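Why Robots Need Rules
A page for curious readers, ages 8 to 11
By Inese Kütt, November 16, 2022

When you learn to cross the street, somebody teaches you rules. Look left, look right, wait for the light. A robot has to follow rules too, but it does not learn them from its parents. People must write them down, test them, and then test them again.

What is a safety standard?
A standard is a long list of rules which many people agreed to use. Maybe you did not notice, but you live with standards every day. The plug of your lamp fits in the wall because the people who make plugs and the people who make walls sockets follow the same list. For robots there are standards also. They say how a robot should stop, how hard it may push, and what must happen when a person comes too near.

Some of these lists are very long. The one we use at Praltow, where I work, has 33 chapters. I have read all of them, and I must tell you that chapter 15 is quite boring. It is about labels.

Rule one: a robot must be able to stop
Every robot with moving arms needs a stop button. It is big and it is easy to reach. When you press it, the arms must stop, and they must stay stopped until a grown-up has checked that everything is all right. It is not allowed that the robot starts again by itself.

Rule two: slow near people
An arm can be fast when it is alone. When a person is close, it must go slowly, or stand still. Think how you walk when your baby cousin is sitting on the floor – you do not run there.

Rule three: hold things gently
A robot hand is called a gripper. Many grippers have only two fingers. If they squeeze too much, a tomato becomes soup. If they squeeze too little, a cup falls down. So there is a limit for how strong the fingers may close, and the limit is different for soft things and hard things.

Rule four: practice in a pretend world first
Before a new program goes into a real robot, we let it try in a simulation. This is a world inside the computer, a little like a video game. There the robot can make mistakes and no one gets hurt. My colleague Ekkachai Klinhom makes the rooms for it. He likes to fill them with old furniture, paintings and odd machines, and he puts many small things on one table, close together. A robot which knows only tidy rooms will have trouble in a real house.
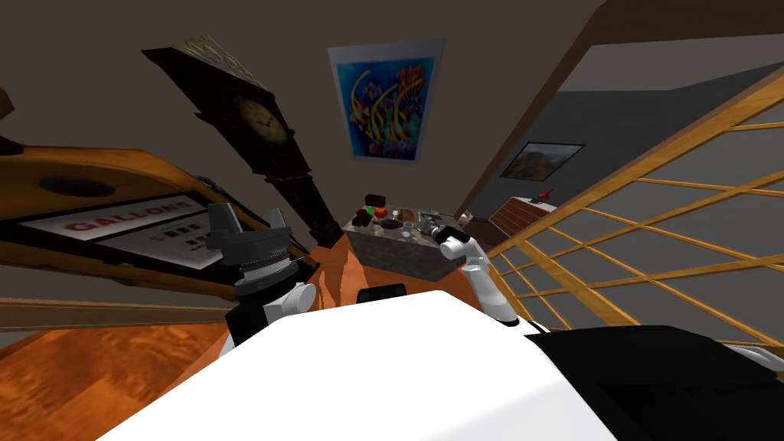
Our rule says a new program must do its task 3947 times in the pretend world before we try it with real arms. If it bumps into the table even one time, we look for the reason, repair the program and begin to count again from zero. Ekkachai does not enjoy those days.

Rule five: write everything down
When something goes wrong, we write what happened, at what time, and who was there. Sheila Whitlock keeps this notebook. In April she found that the same mistake had come 2 times in one week, and both times the arm had reached behind a tall object. Without the notebook we would not have seen it.

Who checks the rules?
Not the same people who built the robot! It is hard to find your own mistakes, as you know if you ever read your homework again. A person from outside comes, asks questions and presses the stop button many times. For us this is Haruna Wada. She brings her own ruler.

Try it at home
Ask a friend to be the robot, with hands like two-finger grippers. Put a few small things on a table, and use nothing that breaks. You give the orders, and the friend does only what you say. Before you start, write three safety rules together. One of them should be a word for "stop". Play for a while and see if you need a fourth rule – we needed one very quickly when I played it with my nephew.

Words to remember
Standard: a list of rules that many people agree to use.
Gripper: the hand of a robot.
Simulation: a pretend world inside a computer.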